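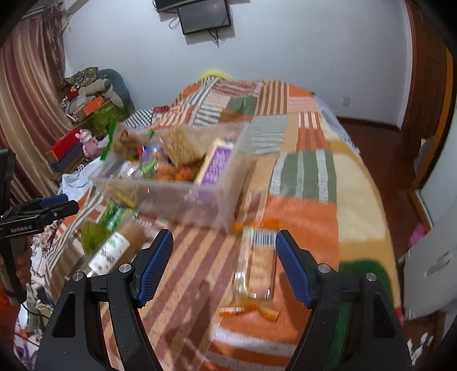
객실 정리 자동화 앞둔 코넬스테드, 직원들 "일이 줄었다는 말은 아직 이르다"

장기 투숙형 숙소 운영사 코넬스테드(Cornstead)가 객실 정리와 비품 보충 업무에 로봇을 투입하겠다는 계획을 내놓은 지 반년이 지났다. 회사는 올해 3월부터 객실 담당 직원 62명에게 손에 쥐고 쓰는 그리퍼를 나눠 주고, 평소 하던 정리 작업을 이 도구로 하게 하고 있다. 집게를 벌리고 오므리며 물건을 옮기는 과정을 기록해 로봇 학습에 쓴다는 것이다. 사업 이름은 '카벨로(Cabello)'다.

회사가 내세우는 명분은 직원 부담 완화다. 사내 설명 자료에는 "반복 작업은 기계가, 손님 응대는 사람이"라는 문구가 큼직하게 들어갔다. 그런데 현장에서 나오는 이야기는 조금 다르다. 지금까지 로봇이 대신한 객실은 한 곳도 없다. 늘어난 것은 기록 작업이다.

직원들은 청소와 정리를 마친 뒤 하루 8차례씩 기록 작업을 따로 한다. 침대 위에 흩어진 과자 봉지와 사탕을 집어 투명 보관함에 담고, 다시 꺼내 놓고, 또 담는다. 맨손이면 금방 끝날 일이지만 집게로는 그렇지 않다. 얇은 비닐 포장은 미끄러지고, 작은 사탕은 다른 포장 밑으로 파고든다. 놓치면 처음부터 다시 해야 한다. 한 직원은 "손님 방을 치우는 건지 기계 선생 노릇을 하는 건지 모르겠다"고 했다. 손목이 뻐근하다는 말도 여러 명에게서 나왔다.

코넬스테드가 지금까지 모았다고 밝힌 작업 기록은 2,253건이다. 많아 보이지만 이 숫자가 무엇을 뜻하는지는 분명하지 않다. 실패한 작업이 포함됐는지, 같은 방에서 같은 물건으로 반복한 기록이 얼마나 되는지 물었으나 회사는 "내부 기준에 따라 관리하고 있다"고만 답했다. 로봇이 어느 정도 성공률을 보여야 실제 객실에 들어가는지도 공개하지 않았다.

장기 투숙 객실은 호텔 방과 사정이 다르다. 투숙객 살림이 그대로 놓여 있고, 방마다 물건도 놓는 방식도 제각각이다. 쿠션과 가방이 쌓인 자리 옆에 간식통이 있고, 이불 위에 포장지가 굴러다닌다. 버릴 것과 남길 것을 가르는 일이 정리의 절반이라고 직원들은 말한다. 반쯤 남은 과자 봉지를 치웠다가 항의를 받는 것은 로봇이 아니라 담당 직원이다. 카벨로의 작업 항목에는 '집기'와 '놓기'는 있어도 '물어보기'는 없다.

수당 문제도 남아 있다. 기록 작업은 정규 근무 시간 안에 하는 것으로 되어 있어 별도 수당이 없다. 대신 한 달에 200건을 채운 조에는 상품권을 준다. 직원들이 이를 반기는 분위기는 아니다. 한 달치 목표를 맞추려고 휴게 시간을 당겨 쓰는 조가 생겼고, 몇몇 조는 아예 목표를 포기했다. 한 조장은 "내 손으로 하던 일을 가르치는 값이 상품권이면 누가 좋아하겠느냐"고 되물었다.

고용에 대해 회사는 "인위적인 감원 계획은 없다"는 입장이다. 다만 퇴직자가 나온 자리를 채울지에 대해서는 답을 미뤘다. 봄 이후 객실팀을 떠난 직원의 후임 공고는 아직 올라오지 않았다. 회사 측은 카벨로와 무관한 계절적 조정이라고 설명했다.

먼저 비슷한 길을 간 곳도 있다. 물류 대행사 겔릭(Gellik)은 소포장 분류 라인을 자동화하면서 같은 약속을 했다. 분류 인력은 '검수'로 직함이 바뀌었고, 지금은 기계가 떨어뜨린 물건을 주워 다시 올리는 일을 주로 한다. 겔릭에서 일했던 한 직원은 "몸이 편해진 건 맞는데 하루 종일 기계 눈치를 본다"고 말했다.

코넬스테드는 설비 업체 엔게이트(Engate)와 함께 11월에 시범 객실을 열 예정이다. 직원들은 그 전에 기록의 보관 기간과 사용 범위, 기록 작업 수당을 문서로 정해 달라고 요구했다. 회사는 검토 중이라고 밝혔으며, 회신 시한은 제시하지 않았다.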